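How to Fold a Paper Napkin Around Cutlery (Without Making a Fuss of It)

Most napkin folding guides promise you a swan and deliver a crumpled hat. I've tried a fair few of them and I'm not convinced any guest has enjoyed dinner more for having to take apart a bird to get at a fork. A plain pocket fold is another matter. It keeps the cutlery together, it can be done the night before, and people can work out how to get into it.

The method below is for ordinary paper napkins, the kind that come in a stack from the supermarket. Linen behaves differently and needs an iron, and if you're ironing napkins you probably have your own opinions already.

What you'll need

One paper napkin per person, plus a couple of spares for the ones that tear
A spoon and a fork for each place
A clean, dry table to work on

About the napkins

You'll see 2-ply and 3-ply on the packets. The shops would like you to believe the thicker ones are always better. For wiping hands, maybe. For folding, 3-ply gets bulky at the corners and springs open unless you lean on it. I buy 2-ply in packs of 20 and have never felt I was missing out. I did pay extra once for a packet of Tridero "dinner quality" napkins, and they folded exactly the same as the cheap Plerby ones, only with a nicer wrapper.

An embossed texture is worth having, as the paper grips itself a little. The very smooth printed ones slide about.

Colour is up to you. A plain strong colour is easier to live with if your tablecloth already has a pattern on it. I wouldn't bother trying to match a colour in the cloth. You'll be standing in the shop holding up packets and they'll look wrong when you get them home anyway.

Step 1. Leave the napkin folded

Most square paper napkins come folded in quarters. Leave yours that way. Plenty of tutorials have you open it right out and fold it back up again, and I can't see what that gains you apart from extra creases.

Turn it so the corner with all the loose edges is at the top, like a diamond.

Step 2. Fold down the top layer

Take only the first loose layer and bring its corner down towards the bottom point. Stop a bit short if you like the look of a border. Run your thumb along the crease once. Going over it again and again roughens the paper and can split it along the fold.

If you want a second band, fold the next layer down the same way and stop a little above the first. Some people do a third. By then it's getting thick, and I've never thought it looked any better.

Step 3. Tuck the sides under

Fold the left and right corners behind so they overlap at the back. You should now have a narrow packet with an opening across the front. Turn it over and check that the corners are lying flat – if one is sticking out, it will push the whole thing open once it's on the table.

You can skip this step for a looser, wider fold. It holds less firmly but it's quicker, and for a family lunch I usually do skip it.

Step 4. Slide in the spoon and fork

Put the handles in first and leave the bowl of the spoon and the tines of the fork showing. Go gently, as tines will catch on paper if you drag them across it. Spoon on the left and fork beside it is how I do it. There are people who will tell you the order is wrong, and they can set their own tables.

Lay the packet at a slant if it looks stiff sitting straight up and down. A patterned cloth takes the slant well, particularly one with leaves or sprigs running every which way. 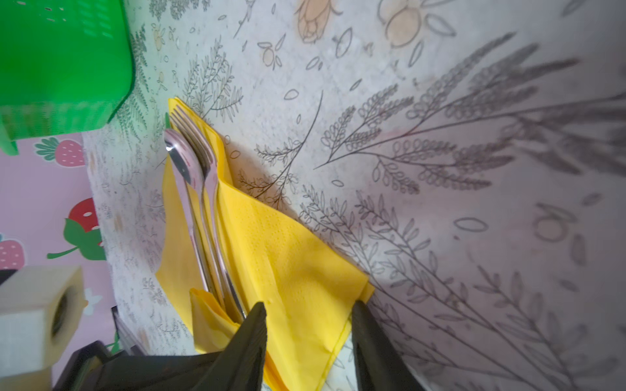 Things that go wrong

The pocket gapes. Usually too many layers, or the side corners weren't tucked flat. Put it under a heavy book for an hour before you add the cutlery.

The cutlery slides out. Your fold is too shallow. Bring the top layer down less far, so there's more paper over the handles.

The paper marks. Damp cutlery does this. Dry each piece with a tea towel first, even if the dishwasher claims to have done it. Darker napkins can also leave colour on a pale cloth once they're wet, whatever the packet says, so test one in a corner.

Do you need napkin rings, clips or a folding board?

No. I've seen a plastic Brarnik folding template for sale and it's a square of plastic. A strip of ribbon is fine if you've got some in a drawer, but the pocket is already doing the job the ribbon would do.

Packets made up the night before will keep well enough in a shallow box with a tea towel over the top. Carry them to the table flat.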